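Chapter 3
Friction, or Why the Drawer Sticks

I grew up in a house with one bad drawer. It was in the kitchen, second from the top, and it held the bread knife, so we fought with it every morning. My grandmother rubbed a candle stub along the runners every February and for a few weeks it slid beautifully. Then it went back to its old ways.

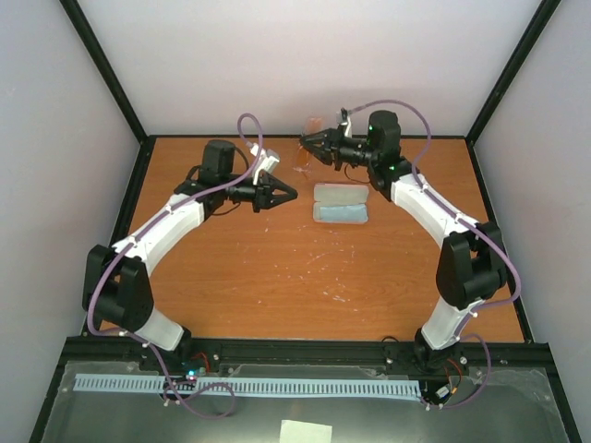 I bring up the drawer because it has most of this chapter inside it. You had to pull hard to get it going, and once it moved it came easily, sometimes so easily that it shot out and landed on your foot. That's the difference between static friction and kinetic friction, and I knew it in my toes years before I met it in a classroom.

The classroom belonged to Tincuța Chiriac, who taught me physics for two years and never once started a lesson with a formula. On the Monday we began friction she put a brick on a plank and asked us how far she could tilt the plank before the brick slid. We all guessed. Then she asked about the same brick standing on its narrow end. Nearly the whole class said it would slide sooner – less brick touching the wood, so less grip, right? My friend Mircea Coman was so sure of it that he bet his lunch. She tilted the plank slowly, and the brick let go at very nearly the same angle as before. (She let him keep the lunch.)

I still find that result strange, and I'd like you to find it strange too before we get to Section 3.2 and take it apart. Surfaces that feel smooth to your hand are rough when you look closely enough. Put one on top of another and they meet only at the high spots, a tiny part of the area you think is touching. Press harder and those spots flatten and spread, and you get more real contact. So for dry, hard surfaces the force pushing them together matters a great deal, and the size of the face you set down matters very little.

Now for a warning. The rule we'll write down, friction equals a coefficient times the normal force, is a good working rule and a poor law of nature. It does fine with bricks and planks. It does badly with tape, soft rubber and anything oily, and I'll point out the trouble spots as we reach them.

Before you go on, find a heavy book and a table. Push the book gently with one finger, then a little harder, and pay attention to the moment it gives. Write down what you felt, in your own words, no symbols yet. We'll need those notes in Section 3.1.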